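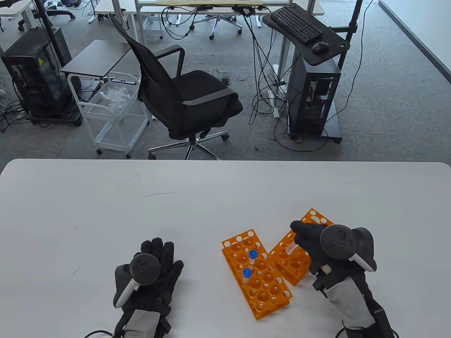
I used to be quick. I'd like that on the record before anything else. In my old job on the sample reception bench at Brenness, the diagnostics lab where I've worked since leaving college, I could rack and re-rack tubes while arguing about football and eating a biscuit (not really, no biscuits allowed, but you get the idea). So when I moved upstairs to help teach the new robots how to do it, I thought I'd be a natural.

I was terrible! My first morning I managed 6 tubes before I'd tied my brain in a knot. You put on the gloves, someone straps a controller to the back of each hand, and suddenly picking up a tube is a thing you have to think about. Pinch, lift, across, down, let go. Then the same again, with two orange racks and a handful of tubes with blue caps, until lunch.

The idea came from Wieczorek, the company that supplies our automation. Their older machines were programmed in the ordinary way and they were fine as long as every rack sat exactly where it should. Ours never do. People are in a hurry and the rack goes down skew. So now the arms learn from recordings of people like me doing the job by hand, wonky racks included, and the more ways we do it the better they cope. We set them at all sorts of angles on purpose, which still feels like bad manners.

A full set is 200 transfers. My best before my shoulders give up is 147, and I've stopped being embarrassed about it. 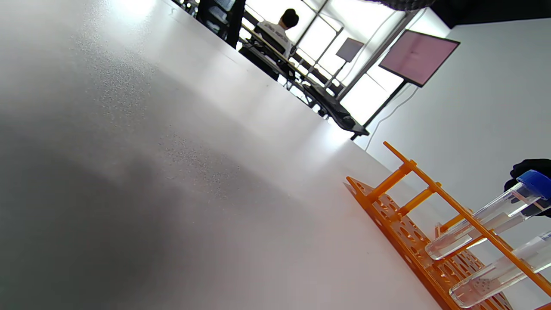

Tubes and rack on the bench, with the desks by the windows behind.

What's changed for me, day to day? Mostly the pace. Reception runs on the courier vans, so you're either standing about or drowning, and the late afternoon delivery from Clallitz could ruin anybody's evening. Upstairs it's steady. I get a proper lunch. I also sit down a lot more, and I've put on half a stone, thanks for asking.

I miss the noise, though. Downstairs there were always people going past and somebody's radio on. Up here we keep the chat down while we're recording because it's so easy to lose your place, and by three o'clock I'm desperate for a natter. I've started taking my tea break on the old floor just to hear some gossip.

The odd thing is how much I've learnt about my own hands. I always turn a tube slightly as I put it down, so the label faces me. I had no idea! It was only when we watched the recordings back that I spotted it, and then there was a long discussion about whether the robot should do it too. It does now. There's an arm on the night shift with my little twist in it, and I can't decide whether I'm flattered or whether I ought to be asking for royalties.

And yes, the big question, the one my mum asks every time I ring. Are the robots taking the jobs? When the first arms went in, reception went from ten people on nights to 4. No one was sacked. Some moved to days, a couple took the retraining like me, and a few left of their own accord once the night allowance went. That allowance was real money and I don't think the company has been straight enough about it. If you'd planned a mortgage around working nights, being told your new hours are kinder to your sleep is not much comfort.
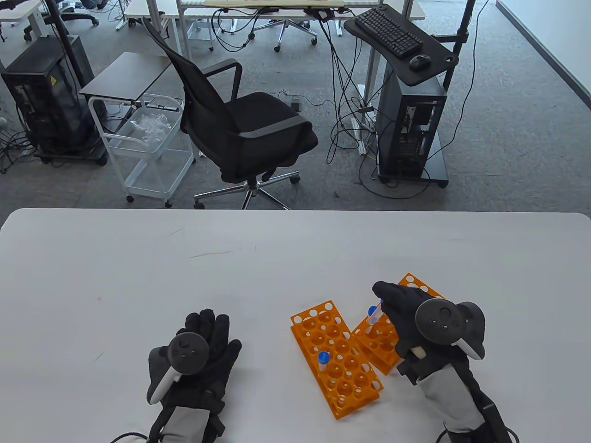
My old bench mates over at the Zirkau site, who get their first arms in November, are less cheerful about all this than I am, and one of them told me over a pint that it's all very well being the person who teaches the thing, but there are only so many teachers needed, and what happens when it's learnt? I didn't have a good answer. I said there'd be other tasks, which is what we've been told. Decapping is next, then labels, and after that the horrible little paediatric tubes that everyone drops.

I'm hoping they take their time over those. In the meantime I've asked for a better chair and a say in how long the sessions run, and so far I've got the chair. The sessions are being looked at. I've put in for two breaks in the morning instead of one, and a written promise on retraining for everyone on the Zirkau nights before a single arm gets bolted down over there.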